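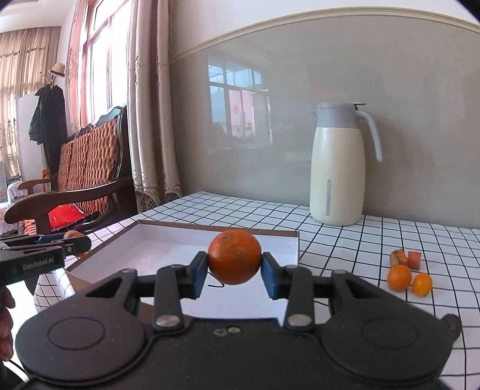
Clultia, Thu 16 June

Onitz Grid Tablecloth

The Onitz is a white tablecloth with a grid of thin black lines. It is woven from cotton in a medium weight, heavy enough to hang straight at the sides and light enough to go through a home washing machine with other laundry. The lines are dyed into the yarn before weaving, so the grid shows on both faces and the cloth can be turned over.

Jorness has sold the Onitz since October. It replaces the Nina, which had the same grid on a cream ground and a fringe on the short sides. Customers told us the fringe tangled in the dryer, and the Onitz has a plain folded hem on all four sides with mitered corners.

Sizes

Square, 50 by 50 inches. Fits a small kitchen table or a card table.
Rectangle, 60 by 90 inches. Seats six.
Long rectangle, 60 by 120 inches. Seats eight to ten.

Measure the top of your table and add the drop you want on each side. A drop of 10 inches works for everyday meals and stays clear of most laps. For a more formal table, go to 13 inches or a little more. Round tables up to 36 inches across can take the square size, with the corners hanging lower than the sides.

Washing and shrinkage

Wash before first use. Cold or warm water, regular detergent, no bleach. Bleach will turn the black lines brown. Expect the cloth to shrink roughly 3 percent in length the first time and very little after that. The sizes above are before washing.

Tumble dry on low and take it out slightly damp. Iron on the cotton setting, along the lines and not across them, or the grid will pull out of square. If it does pull, dampen the cloth, tug it from opposite corners and lay it flat until dry.

Stains

Fruit juice and tomato should be rinsed from the back with cold water as soon as possible, then soaked for 45 minutes with a spoonful of detergent. Candle wax can be scraped off once hard, and the rest lifted with a paper towel and a warm iron. For oil, rub in dish soap before the wash. The cloth has no stain-resistant coating, and a spill will go through to the table, so use a pad underneath if the wood is unfinished.

Matching pieces

Napkins come in sets of four, 18 inches square, in the same grid or in solid white. The table runner is 14 inches wide and has the lines on a larger scale. Graciela Ibarra, who drew the pattern, recommends the solid napkins with the grid cloth. We also cut the fabric by the yard for curtains and shelf covers. It comes off the roll 62 inches wide.

Ordering

In-stock sizes ship in two business days. Custom lengths are hemmed by Efraín Paucar in our workroom and take two to three weeks. Custom lengths can't be returned. Everything else can come back within 45 days if it is unwashed and still has its tag.

For fabric swatches or trade orders, write to Marleny Sotelo at the Jorness order desk. Swatches are free, up to three per address.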